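Oct 11, 2025

I've been meaning to write up our bench rules since August, and a wet Saturday with a big pot of tea seems the right time. A few of you wrote in after the last post to ask what we do at Dallholm before an arm is allowed to touch anything soft, and the answer is that we have a sheet. It's two pages, it's stuck to the wall with far too much tape, and I love it more than is reasonable.

Some background for new readers. Dallholm is a small workshop where a few of us teach robot arms to handle everyday things: clothes, boxes, crockery and, lately, bags. The bags are for a project called Flumadon, and they have taken over my life! A mug has one handle and it stays where you left it. A bag has two, they flop wherever they please, and the whole body changes shape as soon as you take hold of it.

We follow the proper safety standards for the machines themselves, of course. Risk assessment, stop buttons, speed limits, all of that comes first and I'm not going to go over it again (please read the actual standards, they're drier than this blog but they matter). What I want to talk about is the layer underneath, the house rules. They cover the things no standard is ever going to spell out for you, like which way round a holdall should sit on a table.

## The rules for soft things

**Put the item down, then let go of your opinions about it.** We used to fuss over every bag, plumping it up and arranging the handles so they stood nicely. The arm then got very good at nicely arranged bags. Now the rule says you set it down once, check it isn't about to fall, and step back. If one handle is tall and thin and the other has gone wandering off across the table, lovely, leave it.

**Overhang is allowed, but write it down.** An item may stick out past the front edge of the table as long as most of its weight is on the top. Real people leave bags like that all the time. It does change how the thing might move when you pull on it, so it goes in the notes as "overhang, front" or "overhang, side". We had a long argument over whether to ban it completely and I'm very glad we didn't.

**Zips get their own line.** Open, closed or part way, and where the pull is. A zip pull is tiny compared with everything else on the bag, and if you don't note where it started you'll be squinting at recordings later, wondering.

**Name the handles from the arm's side of things.** Left is left in the main camera view. It is never "my left" or "the left if you're standing by the door". I can't tell you how many notes we had to throw away before this one went on the sheet. Well, I can - it was 13, all from one afternoon, and most of them were mine.

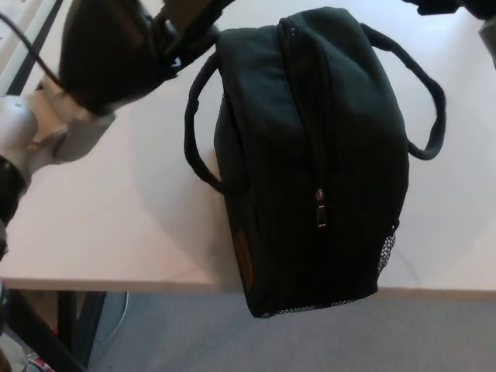 *Black bag, zip pull near the middle, logged as "overhang, front".*

The black ones are my favourites to work with and also the most annoying. Dark fabric on a pale table gives you a beautiful clear outline, so finding the bag is easy. Finding anything *on* the bag is another matter. A black strap lying across a black side is hard going even for me, and I know what I'm looking for. So there's an extra line on the sheet for dark items: pick one feature that stands out, such as a label or a bit of metal, and put it in the notes as your landmark. It takes seconds and it has saved us so much muddle.

## Rules about the space

These are shorter, and I think they matter just as much.

- Plain tabletop, wiped before the first run of the day.
- Same lights on for the whole session. If somebody changes them, start a new session.
- Arm cables get checked by eye through the full reach before the first grasp, and again after lunch.
- Hands off the table while the arms are live. Reaching in "just to straighten it" counts as hands on the table.
- Anything stored on the floor stays outside the taped line where people walk.

The last one came from Østergaard, the workshop that kindly let us copy their sheet when we were starting out. They also gave us the speed rule, where the first grasp on any new item runs at 70 per cent of our normal working speed. I thought that was overcautious. Then I watched a first go with a very slippery rucksack, and I have been a true believer ever since.

## What we changed this year

We dropped two rules. One said every item had to be photographed from four sides, which sounded sensible and made everyone skip the soft things because they shifted between photos. The other banned talking during runs. I have no idea who wrote that. It may have been me.

We added one as well, borrowed from the people at Drellis, who test packing machines: whoever writes a rule must put their reason beside it in pencil. If the pencil note no longer makes sense to the rest of us, the rule comes up for a chat. It has made the sheet much friendlier to read, and new people argue with it straight away, which I find really cheering.

I still don't think we've got mesh pockets right. Our sheet says to avoid gripping them, but it doesn't say how close is too close, and two of us gave completely different answers when I asked. If your workshop has a rule for netting or loose trim that works, please leave it in the comments. I'll try it on the next batch of bags and report back, and I've already sharpened the pencil.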